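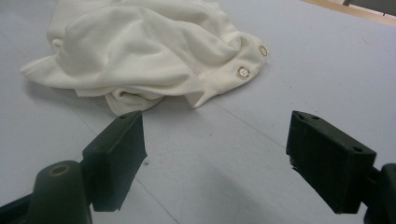
Robots that fold laundry have been five years away for as long as I've been writing about them, so I didn't expect to get excited about a pair of hand tools. But the Skorkari kit has me excited, and I think it deserves a longer look than the Belstead show gave it.

Print this page | E-mail this article

The idea is simple. You don't drive a robot arm with a joystick. You hold the grippers yourself, one in each hand, and do the chore with the same kind of fingers the machine will use later. The recordings become the lessons. Anyone who has tried to steer two arms through a baby's shirt by remote control will know why this made me grin!

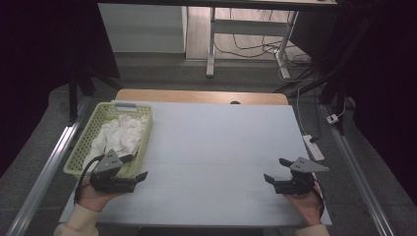
Womham, writing under my last column, wasn't convinced: a person wearing grippers is still a person, with a person's wrists and a person's patience, and no arm on the market moves like that. Fair enough. I'd still take natural motion that needs some trimming over stiff motion that teaches the wrong habits.

Cloth is where the case gets strong. A box sits still and keeps its shape. A knit garment lands differently every time you drop it, and the corner you want is usually under something else. You need lots of tries, and they have to be cheap. At 90 tries an hour, 3000 of them is a few working weeks for one person, and a small lab can live with that.

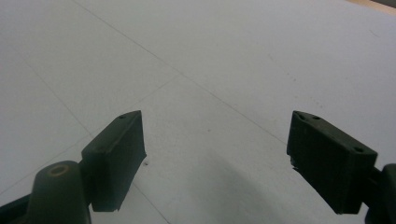 I do have complaints. The cables should go. The manual spends 29 pages on setup and 2 on what to do when a recording fails, and I'd like that the other way around. The rival Mitsotakis-Vlachou set has the better guide by far – I'd happily read it for fun.

Still, I'd pick Skorkari for anything soft. Start with laundry and keep the bad takes, too. They're worth watching.

14 comments | 61 shares | Print | E-mail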